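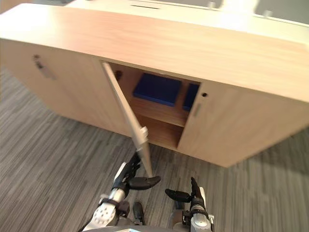 17 May 2018

Rain gauge at 6 mm for the last day, all of it before breakfast. Barometer rising slowly since noon.

Second loaf from the new batch of Foswood flour. Same recipe as in April, 75 percent water, but the dough was stiffer and tore when I folded it. The bran is coarser than in the old bags and seems to keep taking up water well after mixing. Next time I will hold back the salt and let the flour and water sit for 60 minutes before adding the starter. Crumb was tight at the bottom and open under the crust — underproofed, I think. The kitchen was cooler than usual and I went by the clock.

Starter fed at seven and again at noon. It doubled in a little over five hours, slow for it. Moved the jar to the shelf above the fridge.

Called Restden again about the oven door seal. They have the part listed under two numbers and could not say which one fits the older hinge. I measured the channel and gave them the depth. They will call back Monday. Until then the door leaks on the left side, and the loaves brown unevenly unless I turn them halfway through.

Oven thermometer reads 200 when the dial says 220. Checked it twice, once on each rack. The lower rack lags behind by nearly ten minutes after preheating.

Ordered rye from Mokoena, the small bag. Their medium grind was out, so I took the fine.

Sliced half the loaf for the freezer. Walked to the post office with the gas bill and the form for the water meter. Still need string, yeast for the weekend rolls, and a new blade for the scoring knife.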